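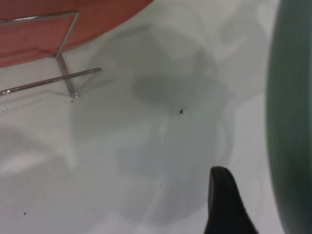 ## 4. Setting up a campaign for approval

This section covers the steps from an approved brief to a scheduled ad in Perklow Traffic. It assumes that the advertiser account exists and that you hold the Planner or Producer role. Account creation is covered in section 2. Billing codes are in section 9.

Tabs are covered in the order used by the agency edition. In the broadcaster edition the Credits tab comes before the Formats tab, and the step numbers still apply.

### 4.1 Before you start

Have the following on hand:

- the client job number
- the signed brief, as a PDF
- the master file for each spot, or its delivery date
- the music license reference, if the spot contains licensed music
- the names of the client approvers, in order of approval

**Note:** A campaign can be saved without a music license reference, but it can't be released. The Release button stays gray until the field is filled in or the No Music box is checked.

### 4.2 Create the campaign record

1. Open **Campaigns** and select **New**.
2. Enter the client job number. The advertiser name, brand and market fill in from the account. If they stay blank, the job number hasn't been synced yet. Syncing runs on the hour.
3. Enter a campaign title of no more than 60 characters. Leave the brand name out of the title - it is added automatically on every report.
4. Select the campaign type: **Launch**, **Seasonal**, **Tactical** or **Always On**. The type sets the default approval chain and can't be changed after the first asset is attached.
5. Attach the signed brief. Only one brief can be active at a time. Uploading a second brief archives the first and resets any approvals already given.
6. Select **Save as Draft**. The system issues a campaign number.

In the examples in this section the campaign number is 3852, the brand is Villca and the title is "October Roadside." The number appears at the top left of every tab and should be quoted in all support requests.

**Caution:** Don't copy an old campaign to save typing. Copying carries over the talent end dates from the earlier record, and the system treats them as current. Use a template instead (section 4.7).

### 4.3 Add the formats

Each length and shape of the ad is a separate format. A 30-second spot in wide and vertical versions counts as two formats.

1. Open the **Formats** tab and select **Add Format**.
2. Choose the medium, the length and the shape.
3. Enter a key number, or select **Generate**. Generated key numbers use the advertiser code followed by the next free number, such as VLC-723.
4. Set the caption status. **Burned In** and **Separate File** are both accepted. **None** is accepted for cinema and outdoor only.
5. Repeat for each format. A campaign holds up to 212 formats.

Key numbers are permanent. If a format is deleted, its key number is retired and can't be used again, even within the same campaign. Where a spot is being recut, keep the format and upload a new version of the file under it. 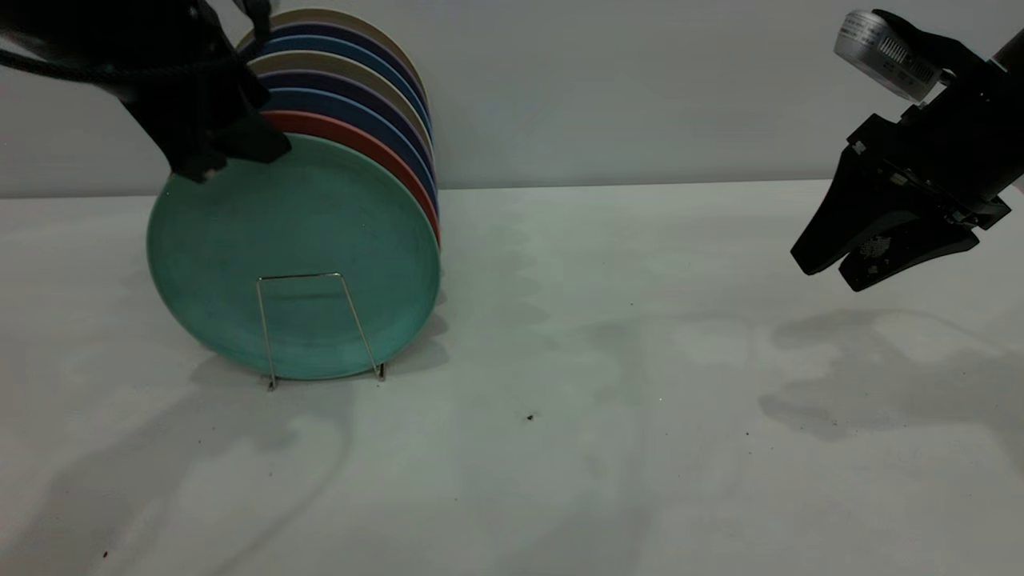 Version numbers are added as a suffix, starting from 01. The suffix is visible inside Perklow Traffic but is removed from the file name sent to stations, so a station that receives a recut sees the same key number as before. Tell the station by phone or email when a recut is sent after the first air date. The automatic notice goes to the station's general inbox and may not be read the same day.

To recut a spot:

1. Open the format and select **Versions**.
2. Select **Replace Master** and upload the file.
3. Enter a reason. This text appears in the client's approval email, so keep it short and free of internal notes.
4. Choose **Full Approval** or **Minor Change**. Minor Change skips every approver except the last one in the chain.

**Note:** A change to the price, offer dates, legal line or voiceover is never a minor change. The system doesn't check for this.

### 4.4 Enter the credits

Credits feed the press sheet and the award entry export. They have no effect on scheduling, but a missing director or production company will block the press sheet.

1. Open the **Credits** tab.
2. Add the agency team. Names are matched against the staff list as you type. Accents matter: "Edgar Paucar" and "Édgar Paucar" are stored as two people, and only the second will match the staff record.
3. Add the production company, followed by the director, producer and editor.
4. Drag the rows into the order required by the client. The order shown is the order printed.
5. Select **Lock Credits** once the list has been checked.

Sample list, as printed:

| Role | Name |
|---|---|
| Creative Director | Consuelo Urrego |
| Copywriter | Édgar Paucar |
| Agency Producer | Gilberto Henao |
| Production Company | Herkutwood |
| Director | Guangming Du |
| Editor | Nilton Muñoz |

Freelance staff are not on the staff list. Enter them under **Other Names** and spell them as they appear on the contract. Locked credits can be reopened by an administrator only, and the date of reopening is kept in the log.

### 4.5 Set the approval chain

1. Open the **Approvals** tab. The default chain for the campaign type is loaded.
2. Remove any step that doesn't apply. The final client step can't be removed.
3. Enter an email address for each approver. Shared inboxes are allowed for review but not for final approval.
4. Set the response time in working days. When it runs out, a reminder is sent and the campaign owner is copied.
5. Select **Start Approval**.

Approval links stay valid for 14 days. After that the approver sees an expiry page, and the link must be sent again from the **Approvals** tab. Sending a new link doesn't reset approvals already given by others.

**Caution:** Steps in the chain run in order. If an approver is on leave and no stand-in has been named, everyone further down waits. Name the stand-in under **Alternate** before starting the chain, as the field is read-only afterward.

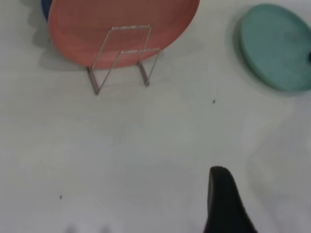 ### 4.6 Release to stations

1. Check that every format shows **Approved**. A format marked **Approved with Comments** must be opened and its comments cleared one by one.
2. Open the **Release** tab and select the stations or sites.
3. Set the first air date and the end date. The end date can't be later than the earliest talent or music end date on the campaign.
4. Choose a delivery route. **Direct** sends the file from Perklow. **Skokulel** passes it to the Skokulel delivery service, which needs its own login (section 6.2).
5. Select **Release**. The status changes to **Sending**, then to **Delivered** for each station as receipts come in.

A station that rejects a file returns a code. R1 is a loudness fault, R2 is a missing clock or slate and R3 is a key number that doesn't match the booking. For R1 and R2, upload a corrected master under **Versions**. For R3, correct the booking and not the file.

**Note:** Files released after 4 p.m. are queued until the next working morning unless **Urgent** is checked. Urgent delivery is charged per station.

### 4.7 Save a template

1. Open a finished campaign and select **More**, then **Save as Template**.
2. Check the items to keep. Formats, approvers and station lists can be kept. Key numbers, talent dates and music references are always left out.
3. Name the template and select who can use it.

Templates are listed under **New** by the name of the person who saved them. When that person's account is closed, the template moves to the administrator's list and must be shared again before others can see it.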